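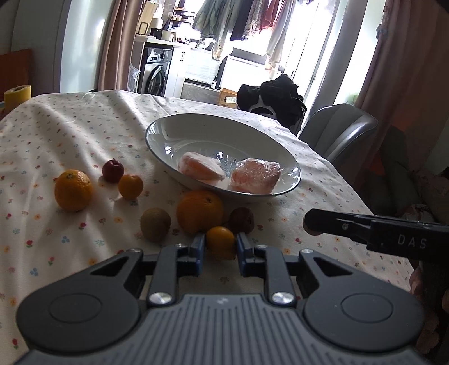
tablecloth w/ the little flowers, fruit at the near end

Subject: Re: [docfilm] The Follmont Verdict, did anyone buy it?

Quick one as I have to leave in a bit. Finally watched it last night, all 102 minutes, with the pause button used more than I'd like. Replies inline, trimmed the rest.

On 12/07/2026 a list member wrote:

> Saw The Follmont Verdict at the Graltmont screening and I came out pretty
> much convinced. The bookkeeper did it, the jury got it right, and the
> appeal people have been selling a story ever since. The bank records
> are the whole case. You can't argue with 34 transfers in the same
> handwriting.

You can argue with them a little. The film shows us what, four of the slips up close? The rest go by in that fast montage with the drums. I stopped on every one I could and half are too blurry to read. Doesn't mean they're fake. Means the director wants me to take it on trust, and a documentary about people who took things on trust should maybe not do that.

Also "same handwriting" is what the prosecutor says in his closing. The only document examiner we hear from says "consistent with," and then there's a cut. A hard one, mid breath. Would love to know what came next in that interview.

> The stuff about the first lawyer being incompetent didn't land for me.
> He seemed fine. Every convicted person says their lawyer was bad.

Agree more than I expected to. He comes across tired but not stupid. He asks for the delay, he gets turned down, he does the trial anyway. What bugged me is the film leaves out the delay request until the last twenty minutes, and by then you've already decided what you think of him. Ordering is an argument. Same complaint I had about Urkeo, which did it the other direction, hid everything bad about the defendant till you liked him. Everyone here jumped on Urkeo for that (me too, at length, sorry) and I don't see why this one gets a pass because we happen to like where it comes out.

> And I appreciated that somebody finally made one of these where the
> conviction holds up. The whole genre is wrongful conviction films now.
> You'd think no guilty person ever went to prison.

Yes. Fully with you. It's a real gap and I'm glad the movie exists. The section on the depositors is the best thing in it, the older couple at the kitchen counter going through the letters they got from the bank. No music, just them reading. If the whole film had been that I'd be telling everyone to see it. They lost over 700 dollars, which the defense called "minor" in open court, and you see what minor looked like in that house. Most of these films forget the people who got robbed by the second reel.

But being glad a film exists isn't the same as thinking it proved its case. I think she's probly guilty. I thought so before it started, from the old newspaper pieces, and the film didn't move me either way. That seems like a problem with the film.

> Only weak spot was the narrator.

Ha. Ok yes. That voice. Who talks like that. "And then... the money... moved." The last half hour has barely any narration and is so much better, I wonder if they ran out of budget.

Couple of other things, no order:

- the reenactments. Please stop. The hand with the pen, the hand with the pen again, the desk lamp. If you've got real trial audio (they do! it's great!) play the audio over black, I'll live
- the juror interview is shorter in the version I saw than what you described. Is there a different cut? Mine was the stream, yours was the Graltmont print. If somebody has both can they check if the bit about the second vote is in there, that would actualy change my mind on a couple things
- the title cards give the sentencing as November and the appeal summary at the end has it a month earlier. Typo I assume but it's a courtroom movie, check your dates
- sound mix on the stream is terrible, dialogue way down, subtitles on for most of it

Would anyone be up for doing Ji next? Same kind of subject, a fraud case, smaller movie, and it does show you the paperwork, whole pages, held long enough to read. Slow going in the middle. I'd like to hear from people who thought Follmont was airtight, watch them back to back and see if you still do.

Not trying to start the Urkeo fight over again. If someone wants to reply please change the subject line, the old thread is so nested I can't follow who said what on my phone.

Ok late, going

> (rest of message snipped)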